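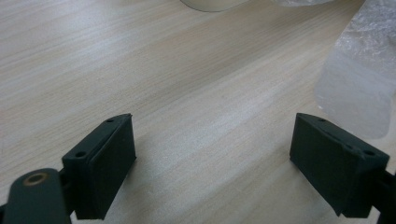
Wrist view from the handheld gripper, fingers apart, table in between.

Thread: Cropping the fingers out of the wrist view — did it help anyone?

pridetti_fan
Posted January 21, 2026
We train on handheld gripper demos, same setup as the image up top. I read the Casness write-up from December where they mask the bottom strip so the policy never sees the fingers. They say it transfers better to a different arm. I tried it on 742 demos and grasp success dropped. Has anyone repeated their result?

slowloop
What was your task? Masking hurt us on small parts and did nothing on boxes. The policy uses the gap between the fingers to line up.

pridetti_fan
Picking up cups and soft packaging. The misses were mostly sideways, so that fits.

Q_Haddadin
Qusai Haddadin here, I work on the Quintero data tools. I don't think masking is your problem. 742 demos is thin if they all come from one table. We saw the same drop until we got to 900 demos over 8 tables, and after that masked and unmasked came out even.

slowloop
Even on the same gripper, or on a new one?

Q_Haddadin
Same gripper. We haven't run the new one yet.

slowloop
Then it doesn't say much about the Casness claim. Their whole point was the new arm.

Q_Haddadin
Fair. It does say the drop can come from the data, though.

mgrain77
I'd look at the table before the fingers. Wood grain running on a diagonal, a bright band of light across the middle, and a sheet of translucent plastic at the upper right. If every demo has that grain, the policy can learn it as a position cue. Prutdale has a script that swaps table textures. We ran four seeds with it and the spread between seeds got smaller.

pridetti_fan
I have only used the one table, so both of you may be right. Does the script cope with see-through plastic?

mgrain77
Badly. It leaves a halo where the grain shows through. I drop those frames.

slowloop
I wouldn't drop them if soft packaging is the task. You'd be throwing out the hard cases.

pridetti_fan
I'll keep them and collect on more tables first. Then masked against unmasked, four seeds each, and I'll post the numbers in this thread.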